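### 4.2 Gripper comparison in simulation

Before any hardware was mounted, both grippers were run in simulation on the same bin-sorting task. The arm, controller gains and camera pose were held fixed, so the gripper model was the only thing that changed between conditions. Gripper A is the Morikawa parallel-jaw model with long, narrow fingers. Gripper B is the Tremari model, which has a wider stroke and shorter fingers with a compliant pad.

Each trial starts with the arm above the table and the jaws open. The controller picks a target part from the circular tray, closes on it, and carries it to the blue bin. Part positions are drawn at random at the start of a trial, with rings allowed to stand upright. We kept the divider in the tray for all trials – it limits the approach angle for nearby parts and was the main source of collisions in our March pilot. Figure 3 shows the setup with a parallel-jaw gripper.

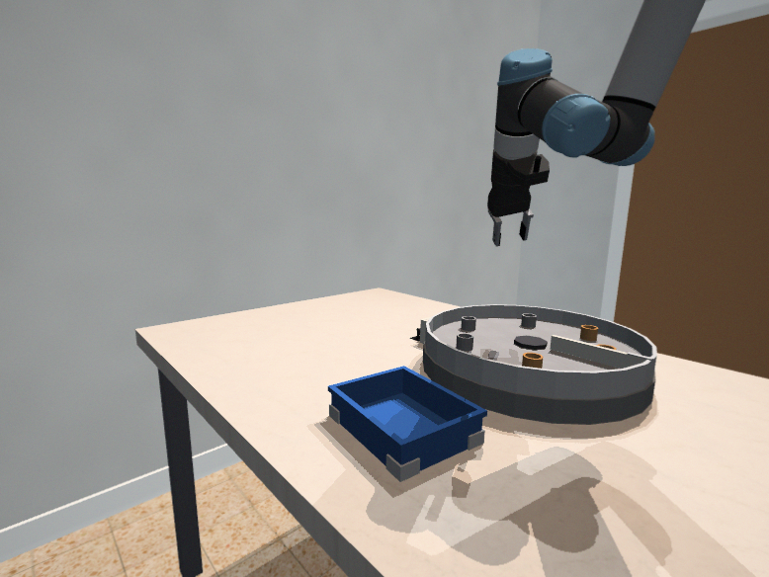

**Figure 3.** Simulated sorting cell. The gripper is open and the bin is empty; gray and orange-brown rings stand in the circular tray.

A grasp was counted as a success if the part was lifted clear of the rim and released inside the bin. Trials were stopped after 30 seconds. A part dropped outside the tray ended the trial and was logged as a failure, even when it landed within reach. Contact with the divider was logged separately and did not end the trial unless the arm faulted.

We ran 106 trials per gripper. Gripper A did better on rings close to the divider, where the fingers of Gripper B often touched the wall before closing. Gripper B was more tolerant of error in the estimated ring angle and needed fewer second attempts in the open part of the tray. Flat parts were hard for both. The usual failure there was a fingertip pressing into the tray floor, and lowering the approach speed helped only a little.

Friction values for the pads were set by hand and may favor Gripper B. Tomomi Maruyama repeated the Gripper B condition with pad friction reduced by up to 30 percent, and the ordering on upright rings did not change. The hardware runs at the Bancombe lab, set up by Spyros Berisha, use the same part set and are reported in Section 5.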